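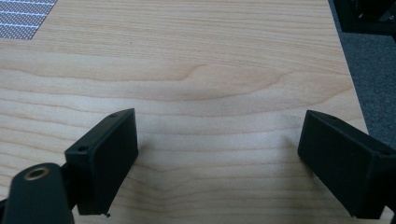
Clolmont hand unit, fingers open over bare table. Brass insert in the arm at lower left.

December, 16:25. Cell 2, Plerkby table. Servicing the pair of hand-held grippers after drift on the left unit. Left fingers were closing off center, and the zero moved between sessions. Pulled both finger blocks, cleaned the seats, refitted with new screws. Small nub at the bottom tip of the left finger left alone for now. It does not reach the contact face.

Re-zeroed at full open, 237 counts. Old value was in the Espinoza config and had not been touched since the last finger change. Saved the new one under both units - check that the loader takes it.
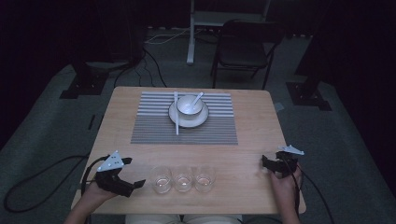 CABLES AND MARKERS

Each unit has its own cable down its own side of the table. Keep them that way. Crossing them put a side load on the left connector last month. Marker plates: screws snug, no thread lock, wipe with a dry cloth only. Tracking dropouts went from 28 to 2 over the same routine after cleaning. Place setting and tumblers stay as the standard layout for the check run. 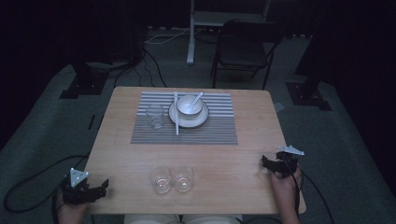 Azucena Ponce thinks the dropouts were the plate screws and not dirt, and wants the cleaning repeated on the right unit with the screws untouched. Fair. Will do it before the next Plostavau build goes on.

Finger alignment to be checked against bare wood, mat pushed to the far side, fingers fully open. Compare top edges left to right. If one sits low, loosen both screws on that block, seat it, retighten evenly.
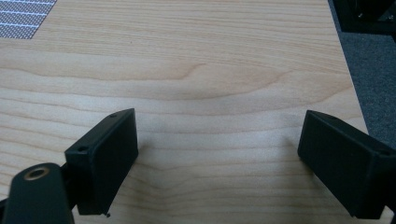
OPEN ITEMS

Spare finger blocks, one pair - Abundio Solís has the drawing.
Brass insert, left arm: check for play at the next 25-hour service.
Loader still prints the old zero on startup. Display only, as far as I can tell.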